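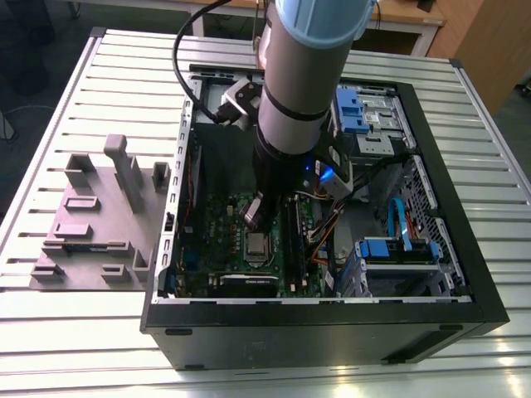 A desktop tower on its side with the panel off, motherboard exposed.

The Second Life of the Old Computer, and Who Gets Paid for It

By Jalen Boateng
2018-03-15

The flyer came through my door in Burkwood folded into thirds, and it promised that any computer bought before my youngest started school could be made "like new" for $116. No model numbers, no questions about what I used it for. Just a price, a phone number and the name of a firm, Lodby, that a year earlier had been selling me a better mattress.

I called. A pleasant man told me the package included a deep clean, a "speed restoration" and a health certificate. I asked what speed restoration was. He said it restored the speed.

I should say that I am on the side of repair. I have kept the same toaster through three kitchens. I think it is a small scandal that a machine which handled email perfectly well in its first year is supposed to be trash in its sixth. So when a whole trade springs up around keeping old desktops going, I ought to be cheering. Mostly I find myself reading the fine print.

The pitch is always the same. Your computer is slow, slow means old, and old can be fixed if you pay someone who sounds sure of himself. Sometimes that is true. Replacing an old hard drive with a solid state one makes a difference that anyone can feel, and adding memory can help a machine that is short of it. The parts for both jobs are easy to buy, and on most towers the work calls for a screwdriver and a free hour. What I doubt is nearly everything else on the menu.

Take the deep clean. Dust does block fans, and a hot processor will slow itself down to stay out of trouble. But a can of compressed air costs less than lunch. One shop I visited in July charged $40 for the service and could not tell me how the temperature before compared with the temperature after, as it had measured neither.

Or take the certificate. Arturo Marras ran a repair counter for most of his working life and now teaches an evening class on basic upkeep at the Bindavden community center. I brought him one that a neighbor had been given with her refurbished desktop. He turned it over to see if there was anything on the back.

"It says the computer was inspected," he said. "By whom? For what? I could inspect it from here."

Marras is no romantic about his old business. He told me the honest money was always thin, because the most common fix was removing whatever junk had been set to start up with the machine, and customers did not like paying for something that took ten minutes. So shops learned to put a bigger name on it. He did it too, for a while. He called his version the Gold Tune, charged $60, and says it consisted of the regular tune with a sticker.

There is a greener version of the sales talk, and it bothers me more. Lodby's website says each desktop it refurbishes "saves a family of trees." I wrote to ask how many trees are in a family and got back a coupon. The case for holding on to a computer is a decent one and doesn't need the help. A lot of the harm is done in making the thing, so using it longer spreads that out. But if the rescued machine is sold to someone who already owned a working one – and I suspect plenty are – then the trees may have to look after themselves.

Then there is the question of what happens when the repair doesn't take. Bùi, a shop two blocks from my bus stop, puts its terms on the wall in large type: parts guaranteed for a year, labor for half that, and no charge if the owner can't find the fault. It does not use the word "restoration" anywhere. I read Lodby's terms on my phone and had to zoom in twice. The guarantee covers "the service as performed," a phrase I have now been over many times without finding anything in it that I could hold someone to.

My own desktop went to Bùi in the end. The bill was $162, most of it for a new drive, with the old one handed back to me in a paper bag. The computer starts up quickly now. The fan still makes a noise like a distant hair dryer, and when I asked about it I was told it would probably go on doing that, and that a new fan was a separate job I could put off until it got worse.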